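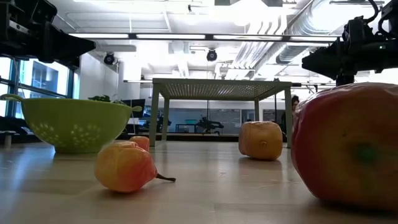
News from the teaching bench

5/11/18

Since our last newsletter the Poltitz group has changed the way we collect examples for the two-arm station. Before, one person wrote a list of positions and the arms went through it. Now a person drives both arms by remote control from start to finish, and the system records every movement of the joints and grippers. We call one such recording a lesson.

The first set of tasks is from the kitchen. The operator has to take toy fruit from the wooden table and put it in the green colander, or place it on the raised white grid. We have 102 lessons that we consider good. We kept the failed ones too, in a separate folder, and our partners at Hsu have asked to look at them.

Some things we have learned so far. The pear is harder than the apple, although the apple is bigger. When the pear lies on its side it likes to roll away from the fingers, and a new operator usually closes the gripper too early. It is better to wait a moment above the fruit, let the arm become calm, and then go down. The colander should be held by one arm while the other one drops the fruit – otherwise it slides on the table.

We also ask the operators to stop after 32 lessons in one day. After this the hands are tired and the movements become short and nervous, and the robot will copy this also.

Feslow, the software which we use for recording, has a new version. It saves the lesson automatically when both grippers are open for 10 seconds. If you have the old version on your computer, please update it before you come to the lab, because the files can not be mixed.

Our goal is 1,000 lessons by September. The data will then go to the Tetine project, where it will be used for training on soft objects and real vegetables. Colleagues from other groups are welcome to try the remote control. No experience is necessary, but please write to the lab address first so that we can reserve a place for you.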